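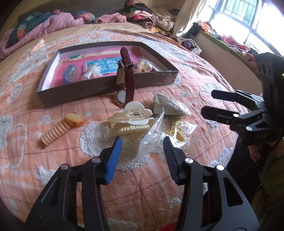
Bedspread with raised tufts – claw clip keeps pulling the loops

Posted 25 May 2004 in Bedding and Linens

I sort small things on the bed before they go back in their box: a watch, a claw clip, a coil hair tie, a few little packets. The bedspread is peach-orange with a thin dark red grid and fuzzy grayish white patches tufted onto it. The teeth of the clip catch in the curly pile and so does the watch buckle. I have found one pulled loop near the foot end and would like to stop there. Is there a way to fix it, and does the pile get tighter with washing? The label says Maroso and nothing about fiber content.

3 answers

Answer from tralo_user (marked helpful)
Do not pull the loop and do not cut it. Turn the bedspread over and find the same yarn on the back. Ease the slack through with a blunt tapestry needle, a little at a time, working along the row. If the yarn has broken, knot the two ends on the back and leave tails of 4 inches. Trim them after the first wash.
Washing: cold, gentle cycle, inside out, no softener. On cotton the base cloth shrinks slightly and grips the tufts better. On acrylic it does very little. To tell which you have, put a snipped fiber in a metal dish and touch it with a match. Cotton burns to soft ash, acrylic melts to a hard bead.
Before you lay the clip down, close it and set it on its side. The buckle should be fastened or wrapped in a cloth.

Answer from mughal20
Get a tray. Mine is a Trosar, about 20 inches long with a rim, and it sits flat on any bed. The box you have would do the same job if you put the clip in first and the flat things on top.

Answer from linen_closet
I had one like this and the tufts came out anyway. Use a plain blanket.

Reply from the original poster
Found the yarn on the back and got most of the slack through. It burns to ash, so cotton. Will wash cold – thanks.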